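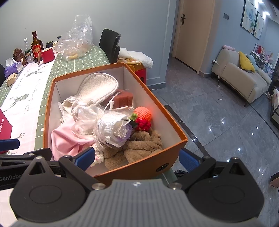
Forum Blumen & Binden - Trockenblumen, Kränze, Anstecker

Thema: Haarkranz aus frischen Blüten für die Trauung - wie früh darf ich anfangen?

Wiesenknopf
10/4/20
Hallo ihr Lieben, ich lese hier schon länger still mit und habe mir bei euch so viel abgeschaut, dass ich mich jetzt endlich auch mal zu fragen traue. Meine Nichte heiratet in zwei Wochen und wünscht sich von mir einen Haarkranz, dazu 18 Anstecker für die Gäste. Den Kranz möchte ich aus Schleierkraut, Wachsblumen und kleinen Spraynelken binden, vielleicht noch etwas Eukalyptus dazwischen, weil sie den Duft so mag. Jetzt meine Sorge: Die Trauung ist vormittags um 10 und ich habe anderthalb Stunden Anfahrt. Kann ich am Vortag alles fertig machen, oder sieht das bis zum Ringtausch aus wie Heu? Und nehmt ihr Draht oder Blumenband? Ganz liebe Grüße!

Kranzliesl
Liebe Wiesenknopf, herzlich willkommen! Mach dir keinen Kopf, mit deiner Auswahl bist du wirklich auf der sicheren Seite. Wachsblumen sind treue Seelen, Schleierkraut sowieso, und Spraynelken halten auch ohne Wasser erstaunlich lange durch. Ich binde immer am Nachmittag davor, sprühe alles ganz fein ein, lege den Kranz auf feuchtes Küchenpapier in eine Dose mit Deckel und stelle sie ins Gemüsefach. Wichtig ist, dass die Blumen vorher eine Nacht tief im Wasser gestanden haben - das vergisst man in der Aufregung gern, ist mir beim ersten Kranz auch passiert. Beim Draht schwöre ich auf den grünen von Oller, der ist weich genug für die Finger.

moosrose_nord
Ich muss da leider ein bisschen widersprechen, liebe Kranzliesl, auch wenn wir uns sonst ja fast immer einig sind. Einsprühen mache ich bei Spraynelken überhaupt nicht mehr. Im September hatte ich einen Kranz genau so in der Dose und am Morgen waren die hellen Blüten braun gefleckt. Seitdem kommt bei mir nur das Papier leicht angefeuchtet hinein, die Blüten bleiben trocken. Und bitte kein Obst im selben Kühlschrank, schon gar keine Äpfel!

Kranzliesl
Hm, das hatte ich noch nie, und ich sprühe seit Jahren. Vielleicht war dein Zerstäuber zu grob? Bei mir ist das wirklich nur ein Hauch. Aber gut, wer ganz sicher gehen will, lässt es eben weg. Mit den Äpfeln hast du natürlich völlig recht.

Hagebutte77
Ich werfe mal die Anstecker in die Runde, die kommen hier etwas zu kurz. Unterschätz die bitte nicht, die fressen viel mehr Zeit als der Kranz! Ich umwickle die Stiele mit dem Band von Paner, 1,150 steht bei mir auf der Rolle, keine Ahnung, ob das die Artikelnummer ist, aber es klebt schön und leiert nicht aus. Stiele kurz lassen, Band beim Wickeln ordentlich ziehen, sonst haftet es nicht. Das Band von Alska fand ich im Vergleich recht bröselig.

Wiesenknopf
Ihr seid ja wunderbar, so viele Antworten! Dann kaufe ich am Donnerstag ein, lasse alles über Nacht trinken und binde am Freitagnachmittag. Das Sprühen probiere ich vorher an zwei einzelnen Nelken aus und schaue, wer von euch beiden bei mir recht behält :-) Hält der Eukalyptus das eigentlich auch mit?

moosrose_nord
Ja, der macht alles mit. Nimm nur nicht die ganz jungen Spitzen, die lassen schnell die Köpfe hängen. Und miss bitte den Kopfumfang mit der fertigen Frisur! Oder lass den Kranz hinten offen und knote an beide Enden ein Band, dann kann man am Morgen noch nachgeben.

Kranzliesl
Hinten offen mache ich auch immer, da sind wir uns wieder einig. Ein schlichtes Satinband reicht völlig, ich nehme meist das schmale von Mocanu. Und leg dir ein paar Blüten extra in die Dose, irgendeine knickt beim Aufsetzen immer. Erzähl uns unbedingt, wie es geworden ist!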